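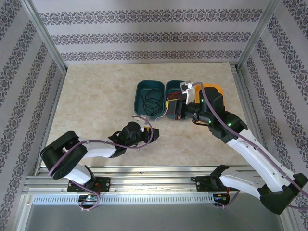
*Cell 2, black and red cable sorting, fixed camera view.*

**Thread: Relabelling failed runs instead of binning them (cable sorting, two arms)**

**mottled_otter** wrote:

Write-up of what we've been doing at Linddale, for anyone who is also sick of throwing away data. The task is dull on purpose. Cables come mixed, black goes in one teal bin, red goes in the other, and the orange bin is for anything the policy isn't sure about. Two arms, a small module on a bracket over each gripper, plus the fixed view.

We had 1196 teleoperated runs from the Udance project. The usual thing is to keep the good ones and delete the rest. Haruna Honda's idea was to cut each failed run at the last moment it was still sensible, keep the front part, and give the tail a new label saying what the arms had in fact achieved. So "red cable to middle bin" becomes "red cable dropped on table", and the policy is told that's the goal it was chasing. It gets a lot of practice at dropping cables on tables, but it does learn what dropping looks like.

Trained 5 seeds with the relabelled tails and 5 without. The relabelled lot were better at recovering after a bad grasp in every seed. On clean first grasps I can't tell them apart.

**p_grommet** wrote:

Isn't this hindsight relabelling with a haircut?

**mottled_otter** wrote:

Yes. The haircut is the bit I'm posting about. Without the cut, the policy picks up the operators' habit of hovering for ages while they decide whether to give up. Ours had learned to hover beautifully.

**Shek** wrote:

Who decides where "the last sensible moment" is? If it's one person with a scrub bar, you've trained a model of that person's patience.

**mottled_otter** wrote:

Two people, marking separately, and we kept the earlier mark. Where they were more than 13 frames apart we threw the run out, so I'm aware of the irony.

**Shek** wrote:

That's a filter on how obvious the failure was, then. You've kept the tidy failures. The messy ones are where I'd expect the method to earn its keep, or fall over.

**mottled_otter** wrote:

Fair. I'd like to see it with the messy ones left in as well. I'd also like someone else to do the marking.

**bench_vicar** wrote:

Ignoring the science for a moment: why is there patterned wallpaper in your robot cell? It looks like my nan's hallway in there.

**mottled_otter** wrote:

Background variation. Each cell has a different paper so the policy can't use the wall as a landmark. I chose that one. I stand by it.

**bench_vicar** wrote:

Does it help?

**mottled_otter** wrote:

No idea, never ran the comparison. It came on a roll and we had paste.

**p_grommet** wrote:

We tried something close to this at Ukness with rope and got nothing from it. Recovery was the same with or without the tails. Our operators were told to stop the moment a grasp went wrong though, so there was hardly any tail to relabel. Might be your whole effect comes from having stubborn operators.

**mottled_otter** wrote:

That could well be it. Ours were told to keep trying until the timer went, and one of them took this very personally. How long were your tails after the cut?

**p_grommet** wrote:

Median 7 frames. So a short sigh, basically.

**Shek** wrote:

Then those two results don't disagree, they're from different experiments. Truncate the Linddale tails to 7 frames and see if the gain goes away. Cheap to do, you don't need any new runs.

**mottled_otter** wrote:

Annoyingly good. Will queue it.

**loose_ferrule** wrote:

Practical question. Does the second arm hold the free end while the other one places, or do they take turns? I've got a similar layout and mine spend most of the day trying to occupy the same bit of air above the middle bin.

**mottled_otter** wrote:

Turns, mostly, though it's learned and not scripted. We did put a penalty on wrist distance in the controller, outside the policy. Before that it was dodgems. Relabelling a collision as "collision achieved" was discussed and Haruna vetoed it.

**loose_ferrule** wrote:

Coward's way out, I'd have read that paper. What distance did you set?

**mottled_otter** wrote:

Depends which bin it's going for, I'll dig out the config on Monday. Don't copy it blindly, the orange one sits close to the right arm and the numbers are odd there.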